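What does "pulled up" mean next to a horse's name?

Zulmira Loureiro
Went to my first jumps meeting at Gekcombe in April and loved every minute! My pick, Grodau, has a P beside its name in the results. Did it fall?

Rüdiger Grube
No, a fall is F. P means the jockey stopped riding before the finish, often on a tired horse. Brilliant choice of first meeting, by the way, the hill finish there is superb!

Asix148
same as above. U is unseated rider

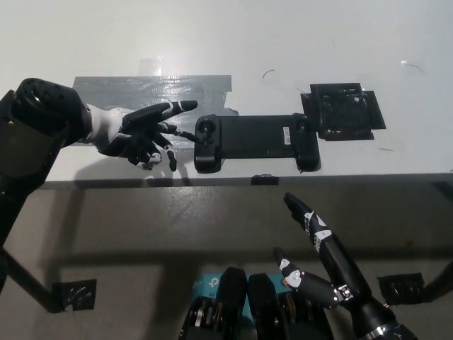 Game controller on a white table

Ung
Get a racecard next time, the letters are usually explained inside.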